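4. Adding Films to the Jivard Library

This section explains how to add film records to the Jivard catalog and attach subtitle files. An administrator account is required.

1. Sign in and select Library, then Add Title.
2. Enter the original title of the film, followed by the release title if the two differ.
3. Choose a genre. Crime and martial arts films may be assigned to both lists.
4. Type a synopsis of no more than 1,000 characters.

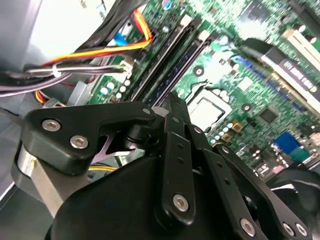 5. Select Cast and enter each performer with the name of the role. Up to 100 entries are accepted.
6. Press Save Record.

Note: Records saved without a release year are placed in the Unsorted list.

4.1 Attaching Subtitles

1. Open the saved record and select Subtitles.
2. Choose the file and set its language.
3. Play the first scene with dialogue and adjust the delay in steps of 300 milliseconds.

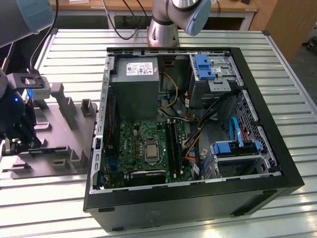

4. Press Apply. The previous subtitle file is replaced.

Caution: Do not close Jivard during a library update. Libraries of more than 2,000 titles should be updated in separate batches.

For the import of older Prunanau catalogs, see Section 6.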